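An Open Day at Notik, Where the Robots Go to School

Sat 6 November

My brother-in-law has been after me for years to go along to one of the open days in Fladberg, and this fall I finally ran out of excuses. I had pictured something like the car plant tour we took when the kids were small, with hard hats and a yellow line on the floor and a gift shop at the end. Notik turned out to be two floors over a tile showroom, with a stairwell that smelled of coffee and a hand-lettered sign that said PLEASE COME ALL THE WAY UP. So up we went, all 36 steps of it (my knee kept the tally, I assure you), and at the top there was a coat rack and a very friendly young man handing out stickers.

Notik does one thing, and it does it all week long: it collects examples for machines to learn from. Other companies build the arms and other companies write the programs that run them, and Notik supplies the practice material in between. Their biggest customer is a firm called Lemero, which wants an arm that can tidy parts into trays without somebody programming every move. I had never thought about where that sort of skill comes from. I suppose I assumed somebody typed it in.

The tour

We were taken around in groups of 10, and our guide was Quentin Guillot, who runs the collecting side and who has the patience of a kindergarten teacher, which I mean as the highest praise. There was a boy in our group, maybe nine years old, who asked a question at every single stop, and Quentin answered each one as if it were the first he'd had all day. He had come to the work by way of furniture restoration, of all things, and he said the two jobs are closer than you'd think, as you spend most of your time looking hard at small movements.

The first room was the one with the real arms in it, and I'm sorry to say they were resting for the weekend, except for a single one we were allowed to steer ourselves. You hold a handle with a trigger on it, and the arm copies what your hand does. I was dreadful. I pushed a block clean off its mat, twice, and then got it on the third go and was far too pleased with myself. Everyone clapped, which was kind of them. Quentin told us that even the clumsy tries are kept, with a label saying they went wrong, so I may have done my bit for science after all.

What surprised me was how slow it is. A person sits down, picks the thing up, puts it where it belongs, sets everything back the way it was, and does it again with the block turned a little. Then again, with the block moved over a hand's width. They work in shifts of 2 hours and no longer, as people get sloppy without noticing it, and a sloppy example is worse than a missing one.

The simulator

The second room was warmer and a good deal quieter, with blinds down and a row of screens, and this was the part I had expected to find dull. I could have stayed there until they locked up. A lot of the practice isn't done with a real arm at all. It's done in a simulator they call Arnaud (I asked twice who Arnaud was and got two different stories, so I'll leave that alone). In there you have a make-believe table, a make-believe arm, and as many tries as the computer has the energy for, at any hour, with nobody having to crawl under a bench after a dropped block.

The exercise they had up for visitors was a simple one: start with the gripper open and well up out of the way, and get the red cube onto the light square. Then comes the green one, and so on through endless small changes in where things begin. Quentin explained that the starting position matters as much as the finish. If the cubes always began in the same spots, the program would learn the spots and pay no attention to the cubes, and then it would be lost the first time somebody nudged one.
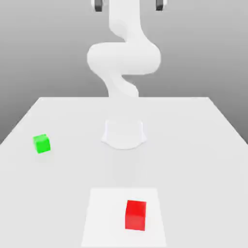
Questions from the back

The nine-year-old wanted to know why it was all so plain in there, and why they didn't put in a nice background, a kitchen, say. I'd been wondering the same thing and hadn't liked to ask. The answer was that the kitchens come later. They begin with next to nothing on the table, get the reaching and the grasping in good order, and then start adding: different colors, different light, a patterned cloth, clutter. Quentin compared it to learning to drive in an empty parking lot, and I saw several parents in the group go a bit pale at the memory.

Someone else, a retired machinist with a lovely dry manner, asked how anybody could trust practice done on a pretend table. Quentin took that one seriously and sat on the edge of a desk to do it. A pretend cube doesn't have a greasy side or a chipped corner, he said, and a pretend table never has a wobble. So every batch that comes out of Arnaud gets mixed with examples from the room next door, done by hand, and the program is then tried on a real arm before Lemero ever sees it. Last February they skipped that last step on one batch to meet a deadline, and they had to do almost 4 weeks of it over. He told us this quite cheerfully — I thought it was good of him to bring it up at all, with the machinist sitting right there with his arms folded.

We also got a look at how the tries are sorted afterward. A woman at the end of the row was playing them back at double speed and marking the moment where the fingers close. She let us have a go at that as well. It's harder than it sounds! I kept marking too early, when the fingers had only just got to the cube and weren't holding anything yet, and she was very gentle about it.

If you go

The next one will be in February, and you do need to put your name down, as the groups fill up. Parking behind the showroom is free on Saturdays, but the entrance is easy to miss, so look for the blue door next to the tile samples. There's no elevator that I could find, and I'd call ahead if the stairs are going to be a problem for you. Children are welcome and were made a real fuss of. Wear something light, as the simulator room gets stuffy once everyone is in it.

Coffee is on the upper floor, along with some very good almond cake, and it was over the cake that my brother-in-law admitted he had never been to an open day there himself. I have put both our names down for the next one.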